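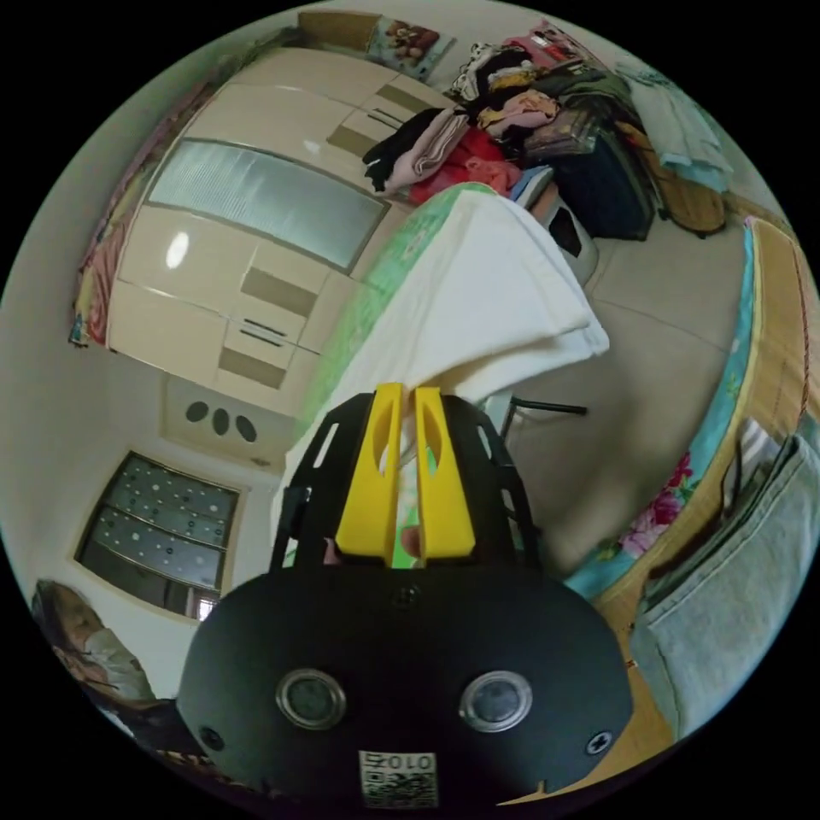 Call for Participants: Household Chore Trials, Laundry and Bedroom Tasks

Pasosmont is recruiting people to carry out ordinary household chores in their own homes using a hand-held two-finger gripper. The recordings will be used in a study of which chores a machine can do now, which it can do with help, and which should be left to a person for the time being.

Background

Rigid objects on a clear surface are a reasonably well understood problem. Cloth is harder. A towel has no fixed shape, hides its own corners, and changes form each time it is lifted. Homes add further difficulty: clothes are stacked in mixed piles, furniture stands close together, and the bed often doubles as the folding table. Our previous round, run under the working name Brarska, covered kitchens only. The current round covers cloth handling in bedrooms and other lived-in rooms.

We do not assume the answer will be favorable to the machine. A chore that people cannot complete with two fingers is a useful result and will be reported as such.

What you will do

Each participant completes 16 sessions over 3 weeks. A session lasts no more than 2 hours, including setup. Tasks are drawn from the following list:

Lifting a single cloth item from a bed or pile
Folding towels, sheets and shirts
Sorting a mixed pile by color or by owner
Placing folded items in a drawer or wardrobe
Spreading a sheet or blanket over a bed

You will hold the gripper in one hand. For some tasks the other hand may assist; for others it must stay out of the work. The task sheet states which. Failed attempts are kept. Do not restart a task after a dropped item — pick it up and continue.

Please do not tidy the room beforehand. Suitcases, hats, stools and stacked laundry may stay where they normally are, provided you can move safely.

Who can apply

Adults aged 18 or over
Comfortable standing, bending and reaching for the length of a session
Full use of at least one hand
Access to a room with a bed and some storage for clothes
Written agreement from all other adults in the household

Technical experience is not required. Left-handed applicants are encouraged, as they were underrepresented in the kitchen round. People who fold laundry for a living (hotel, care home, dry cleaning) may apply and will be analyzed as a separate group.

Other household members may be in the room during a session if they have signed the consent form. Faces and personal documents are blurred before any recording leaves our server.

Payment and equipment

Participants are paid per completed session, at a rate set out in the offer letter. Payment does not depend on how many tasks succeed. Equipment is delivered and collected by Hoekstra at no cost to you. Normal wear is expected. Report a bent or loose finger the same day and stop using the tool until it has been checked.

Training

A training call is held at 9 a.m. before your first session. It covers grip, charging, file upload and the task sheet. You will then fold one towel on camera while a member of the team watches.

How to apply

Write to Madalena Serrano, participant coordinator, with the subject line "Cloth round." Include your dominant hand, the type of room you would use, and the hours you are normally free. Questions on method or data retention go to Amândio Carvalho, study lead.

Applications close at the end of August. Places are allocated by room type as well as by date of application, so an early reply does not guarantee a place. Applicants from the Zotow pilot may apply again but must complete the training call a second time.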